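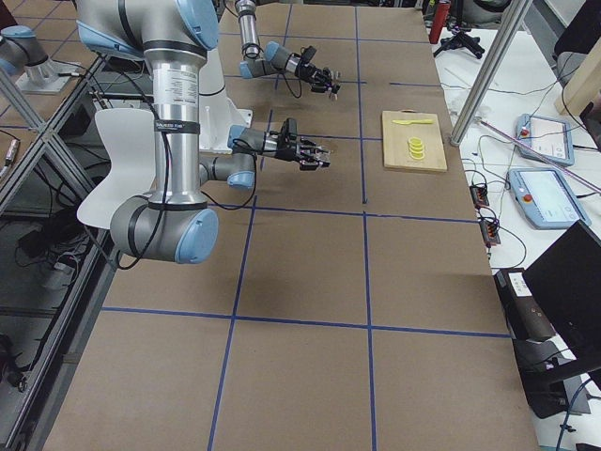
Dima Karam thinks I was unfair to plastic knives last time, and says a child who has spent a winter sawing at pretend lemons will pick up a real knife with more sense than one who hasn't. Dima also says I clearly don't like toys. The second part is wrong. I'm less sure about the first, so I've been back over it, and I still don't buy most of it.

What I said in the last post was that the claims on the side of the box are rubbish. I was talking about the Falaveo chopping set, which my sister bought for my nephew and which lived at my house for most of October while she was having her floors done. The box promised "knife confidence", "early kitchen skills" and, in smaller letters, "fine motor readiness", whatever we are being made ready for. It cost £33. You get pretend vegetables held together with hook-and-loop dots, a knife that couldn't get through a warm banana, and a tray. My nephew liked the tray best. He wore it.

I should separate out a few things here, as Dima was replying to all of them at once.

First, the knife itself. A yellow plastic knife lying by a few yellow slices on a wooden board looks cheerful, and I can see why people put the two together. But look at the shape of most toy knives and then at anything in your drawer. The toy ones tend to be thick the whole way through, the handle runs into the blade without much of a change, and often you can't tell which side is meant to be the sharp one. I tried the Falaveo upside down and it worked just as well, or as badly. So if we're claiming this teaches a child about knives, the main thing it has taught is that it doesn't matter which way up you hold one. That seems to me a fairly serious gap in the syllabus.

Dima's answer was that children learn the movement first and the edge later. Maybe. The movement you need for hook-and-loop vegetables, though, is to push straight down, hard, until something gives with a ripping noise. Do that to an onion and it will shoot across the worktop. My nephew, given a real (blunt, supervised, calm down) table knife and half a cucumber, did exactly this. Down, hard, both hands on the handle. The cucumber went on the floor. I don't say he'd have done any better without the toy, only that a month of pretend chopping hadn't got him anywhere I could detect.

Then there are the slices. I have a soft spot for the loose sort, plain rounds that don't stick to anything. You stack them, they slide a bit, you stack them again. No one is pretending that they've been cut, they are simply slices, and they can be lemon or courgette or pineapple or cheese depending on who is running the shop that day. I've come to think the loose ones are the better toy and the join-together ones are the better photograph for the box. My nephew served me the same round as a biscuit, a pound coin and a hat for a bear, all before lunch. The half-carrot with the hook-and-loop dot was only ever half a carrot.

There was a lot of dust in those dots by the end of the month, too. Hair, mostly. Some of it mine.

The board I'm happier about. If you're going to spend money anywhere, spend it there, and buy an actual one. A small wooden cutting board from the kitchen shop is cheaper than the toy version, heavier, and will still be in the house when the child is taking it off to a student flat. The set's tray bends if you lean on it. The board doesn't move, or moves a lot less, and a child notices that. I gave him my old pale one, the one with the scorch on the back from the Christmas before last, and he stopped wearing the tray and started putting everything on the board in rows. I make no claims about readiness. He just preferred it.

I did look at the Cerko board that three different people told me to get. It's nicely made. It also comes with a booklet, and the booklet has a page on "zones", where you are supposed to mark out the child's table so that whole things go in one place, cut things in another and the knife always goes back to its own spot. I laughed at this in the shop. Then I went home and did a version of it with tape, partly to prove it was silly.

So, in fairness to Cerko. Blue tape on flat brown cardboard, in squares, is a good surface for this sort of play, and I'd do it again. The cardboard saves the table. The tape peels up fairly clean if you don't leave it for weeks (I left it for weeks, and it didn't). A child will put things in squares for as long as there are squares to put them in. What he will not do is keep to the zones. The knife went wherever the knife went. I read the booklet's paragraph about "habits of order" again after two days and thought that whoever wrote it had been working with a very different sort of child, or possibly with a cat.

You don't need to buy anything for that part, either. Villanueva sells a printed mat with the squares already on it, and the reviews are glowing, and I'm sure it wipes down beautifully. It's a mat with squares on it. Flatten a box.

On to weight, which I think matters more than people let on. I put the pretend food on the kitchen scales one evening after he'd gone up. The whole bag of Falaveo vegetables came to 300 grams. That's a mug of tea, near enough, for an entire harvest. Nothing about it feels like food in the hand, and a real courgette would have most of that bag beaten on its own. My grandmother used to let me play with actual potatoes. They were dirty and they rolled off things and you had to give them back by five o'clock because they were dinner, and I remember them far better than any toy I had. I'm aware that this is what people my age always say. I still think the potatoes had something.

Dima raised that as well, in a way, asking whether I'd really hand a small child a courgette to ruin. Yes, I would. Half of one. It'll go in the soup afterwards, once you've rinsed the fluff off. Soft things are the place to start: banana, the middle of a cucumber, a boiled potato gone cold, mushrooms if they'll tolerate mushrooms. A butter knife will do all of these and it has a right way up. Somebody has to sit there, of course, and I think this is what the plastic sets are really selling. You can leave a child alone with one. That's worth something! I left him alone with it myself while I was on the phone to the boiler people. I'd just like the box to say so. "You may leave the room" would be a truthful slogan and I might even pay the £33.

There's one plastic knife I'd make an exception for, and I'll probably get letters about it. Senon make a nylon one with a proper wavy edge which does cut lettuce and soft fruit, and won't cut a finger unless the finger is very determined. We borrowed one from next door. It's ugly and the handle collects jam. He got through two bananas and a peach with it and was pleased with himself, and there was something to eat at the end, which no amount of hook-and-loop has ever given anyone. I wouldn't call it a toy. If Dima wants to say it proves the point about plastic, fine, I'll give half the point.

I asked my sister, when she came to collect everything, whether he'd shown any signs of knife confidence at home. She said he'd shown confidence about most things and she'd rather he stopped. She took the set, left the tray by accident, and forgot the loose slices, which I've kept in the drawer with the string. The cardboard went out with the recycling. My old board has gone home with him as well, scorch and all, and I've been chopping on the big one, which doesn't fit in the sink.

If anyone has a way of getting old tape glue off a pine table without taking the finish with it, please leave a comment. I've tried vegetable oil. I've been told to try a hairdryer and I have my doubts about that too.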